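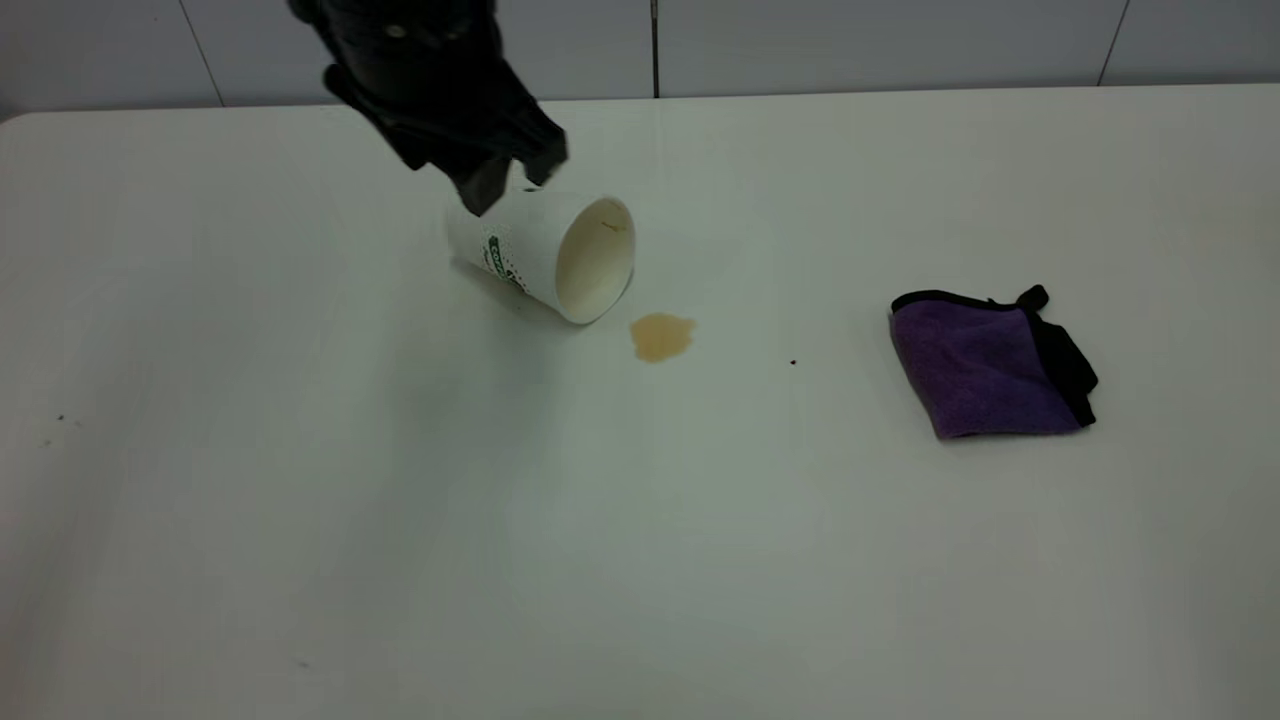
Went to the open day at Bukdale, the automation outfit out past the rail yard, and I'm going to post my notes as a thread before I soften on any of them. The invitation promised "household and café cleanup, live." The job on the table was one paper cup on its side, a small puddle the color of milky coffee near its mouth, and a purple cloth folded up well off to the right. That's the whole café. I've seen worse at my own desk before nine in the morning.

Posted by Zoia Derkach
May 22, 2022

Print this thread | E-mail this thread

2/ Background for new followers: I spent a long time managing lunch counters, and I've been sold a lot of machines. Dishwashers that "learn." A floor scrubber that went down a loading ramp in August and never worked again. So when a company says cleanup, I want to know whose cleanup.

3/ The tour was in groups and mine got Győző Illés, who runs the demo floor. Nice man, patient, wears his badge backward. He told us the system is called Fodor and that it had been running the same routine all week. I asked if it was the same routine with the same cup. He said "the same kind of cup." Okay.

4/ There are two parts to the routine, pick up the cup and wipe the spill. The flyer calls this "a full service cycle." A full service cycle at my old counter included the chair, the floor under the chair, and the kid.

5/ Price, since three of you already messaged me. They wouldn't give one for the arm. The software plan, which they call Funurby (I asked him to spell it), is $349 a month per station. I wrote that down and underlined it.

6/ Per station. A station is one table.
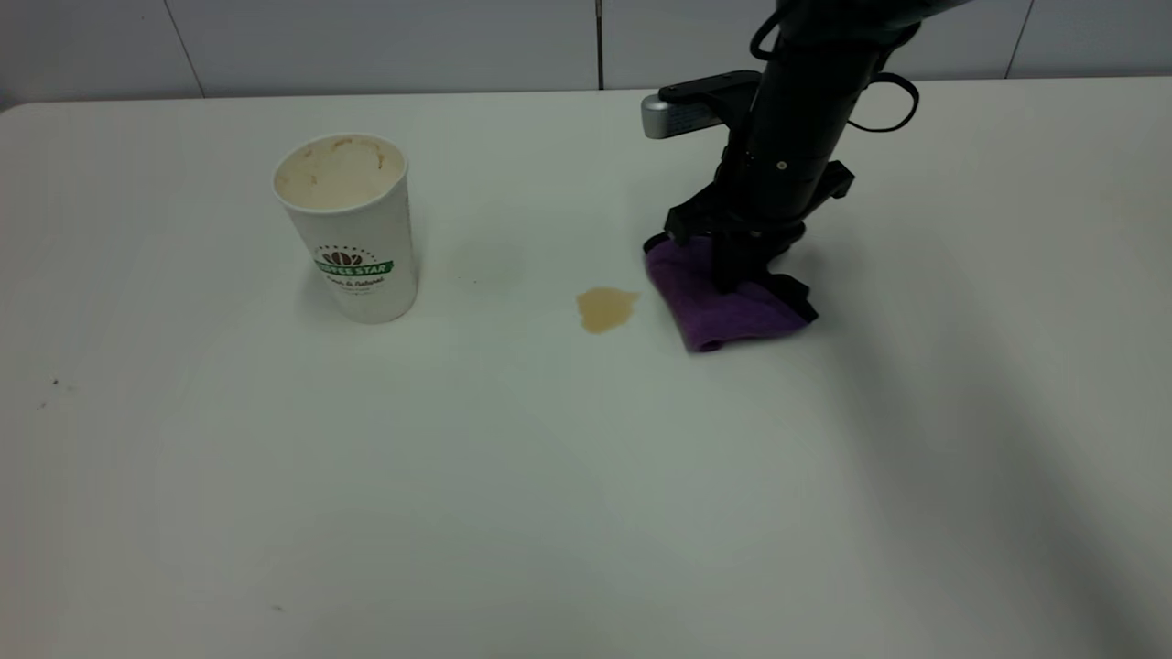
7/ I care more about the wiping than the lifting. Plenty of machines can lift a thing. Wiping means pressing hard enough to pick up the mess and not so hard that you push it onto somebody's lap. The gripper had its fingers clamped down on the cloth, folded and flat to the table, with the spill just to the left of it and the cup standing upright farther over. COFFEE STAR, says the cup, if you like to know your brands. My question was what happens when the cloth is full. Illés said a person changes it.

8/ So there's a person. I'd like the person mentioned in the flyer.

9/ A man in my group asked how it finds the spill. Answer: cameras, plus training on 3,210 recorded wipes. He seemed impressed. I asked how many of those were on a white tabletop and Illés said most of them. My counters were brown speckled laminate, picked by somebody who wanted coffee to be invisible. It was a very good choice if you were a customer.

10/ To be fair to him, he didn't pretend. He said dark surfaces are "on the list," and so are sticky things. I asked about syrup in particular. He made a face I recognized from the floor scrubber salesman, but he did also say "no, not yet," and the salesman never once said that.

11/ Nearly 4 hours there, counting the talk in the front room, which had far too many slides. One slide had the word "dignity" on it with no verb. The sandwiches were good. Egg, and a decent pickle.

12/ Somebody's going to reply that I'm judging a baby for not running. Fine, but they're the ones who sent me the baby's monthly rate. If you call it research I'll clap along with everyone else. Call it a product and I'm going to ask about syrup.

13/ They handed out a card for Pindow, a pilot program for small cafés. You get the arm for 2 months and they get the recordings of your tables. I asked if the customers would be told. There'd be "signage." I asked what size. He wrote my question down, and I watched him do it.

14/ A friend with a bakery wants to sign up anyway. I told her to ask for the cloth-changing schedule in writing, and who pays for the cloths, and what it does about crumbs. Crumbs weren't part of the routine, and she sells croissants.

15/ I left my e-mail on the sheet by the door. If they get a brown table and a bottle of maple syrup in there I'll go back, and I'll bring the syrup myself.

This site uses cookies to remember your settings. Accept | Manage preferences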